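Home News Research Students Alumni Giving Events Search

Skurnatlow University Listed Among Top Public Institutions for Transfer Student Outcomes

September
By Keyvan Moradi, Office of University Communications
5 min read

Skurnatlow University has been ranked 39th among 100 public universities in the new Coritz Review of Transfer Outcomes, which measures how well institutions serve students who begin their college education elsewhere. It is the university's first appearance in the review.

The Coritz Review looks at students who enter a four-year university after earning credit at a community college or another institution. It considers the share of earlier credit that is accepted toward a degree, the time students need to finish after they transfer, and the cost they meet along the way. Reputation surveys are not part of the score.

Skurnatlow received its highest marks for credit acceptance. Its marks for time to degree were above the middle of the group, and its marks for cost were close to the middle. The review does not assign letter grades or publish a single score for each institution. It lists each university's overall position together with its standing in each of the three areas.

"We are pleased to see this part of our work recognized," said Ardalan Mohammadi, vice provost for undergraduate education. "Students who transfer here have already shown that they can do college work. Our responsibility is to count that work fairly and to tell them early what is left to complete."

The university enrolled 967 new transfer students last fall. Most entered with enough credit to be placed in the second or third year of study. The largest groups chose nursing, business, mechanical engineering, psychology and elementary education, and the College of Engineering reported the greatest growth in transfer applications of any college on the Sernadwood campus.

Transfer agreements are now in place with 47 community colleges. Each agreement sets out, course by course, which classes will meet degree requirements at Skurnatlow and which will count only as electives. The agreements are reviewed every two years by faculty from both institutions. Where a course has changed in the meantime, students who completed the earlier version keep the credit they were promised.

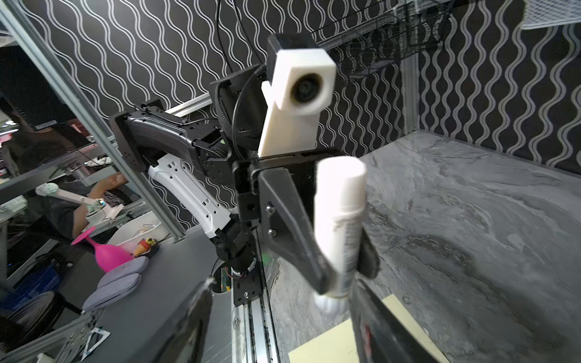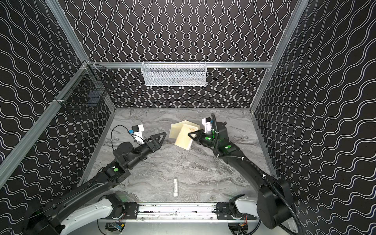
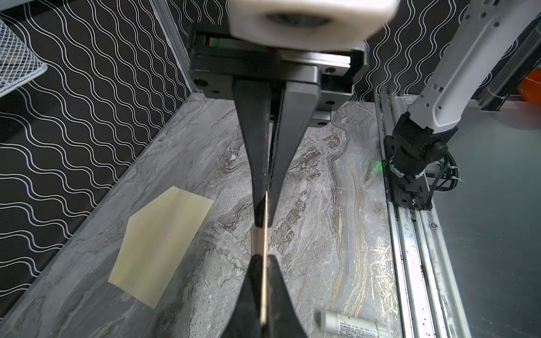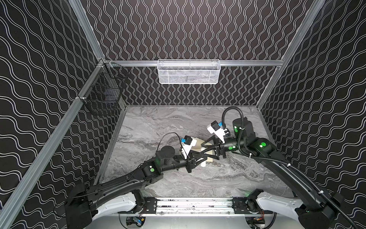 SERNADWOOD, September — The university will open a single Transfer Center on the ground floor of Nouri Hall before the start of the spring term, bringing together services that are now divided among four offices.

Under the present arrangement, a student who has questions about earlier credit, financial aid, housing and course registration may need to visit the Registrar, the Office of Student Aid, Residential Life and the student's own academic department. Staff from each of these offices will be assigned to the new center. Students will also be able to meet there with an adviser from their intended major before they have formally enrolled.

The center will be open during regular business hours and until 7 p.m. on two evenings each week. Evening appointments were requested by students who work during the day, and by those who are completing a final term at a community college while preparing to move. Appointments by telephone and video will be offered at the same hours.

Mohammadi said that planning for the center began well before the university submitted its records to the Coritz Review. A study carried out by the Office of Institutional Research found that many transfer students received their final credit evaluation after classes had started. Some had by then registered for courses they did not need. The study recommended that evaluations be completed before orientation and that one office be made responsible for them.

"The credit evaluation is the first thing a transfer student wants from us, and it has often been the last thing we provided," Mohammadi said. "That has improved a good deal. It still takes too long in some programs, and the review shows that as well."

The programs in which evaluation takes longest are those with outside licensing or accreditation requirements, including nursing and teacher education. In these fields, laboratory hours and supervised field placements must be examined one at a time. The School of Nursing has added a full-time evaluator this year, and the College of Education will share a position with the Registrar beginning in January.

Several changes already made are reflected in the review. Admission letters to transfer students now include a preliminary list of accepted courses. Departments must answer a request to review an unlisted course within 15 working days. Students who disagree with a decision may appeal to the dean of the college concerned, and the dean's answer must be given in writing.

The university has also changed how it awards merit aid. Transfer applicants were in the past considered only after scholarships for first-year students had been assigned. A separate fund is now held for them, with its own application and its own deadline of March 1. Students in their final year at a partner college may apply for the fund and for admission on the same form.

Housing remains a matter of concern. Transfer students are not guaranteed a room on campus, and many of those who asked for one last year were placed on a waiting list. Residential Life has set aside one wing of the upper-division residence hall for new transfer students for the coming academic year. A longer plan for housing on the Sernadwood campus is expected to go to the Board of Trustees in the spring.

The Coritz Review draws on records supplied by the institutions themselves and on a questionnaire sent to recent graduates. Universities were invited to take part if they are publicly supported and grant bachelor's degrees in at least five broad fields. Participation carries no fee. The institutions may see their own results before publication and may correct errors of fact, but they have no part in deciding how the measures are weighted.

In the section drawn from the questionnaire, graduates of Skurnatlow spoke favorably of their instructors and of class size in upper-division courses. They were less satisfied with the information they received before enrolling, and several wrote that they had learned of important deadlines from other students. The Registrar has since combined the dates that apply to transfer students into one calendar, which is posted with the admission materials.

Orientation will change as well. The present half-day session for transfer students will be replaced by a full day, to be held separately from orientation for first-year students. The morning will be given to advising and registration by department. The afternoon will include visits to the library, the tutoring center and the career office, and a meeting with students who transferred in earlier years. A shorter version will be offered online for students who live at a distance or cannot leave work.

Faculty members who wish to propose additions to the list of approved courses should send a syllabus and a short statement of equivalence to the Registrar by the end of the fall term. Proposals received after that time will be considered for the following year. Department chairs have been sent the current list and are asked to report any course that is no longer taught.

Prospective transfer students may request an unofficial credit review at any time without submitting an application for admission. A transcript from each college attended is required, and unofficial copies are accepted for this purpose. Until the center in Nouri Hall opens, requests should be directed to the Registrar's transfer desk, and questions on financial aid should go to the Office of Student Aid as before.

The full results of the Coritz Review, with a description of its methods, are available for reading at the reference desk of the university library.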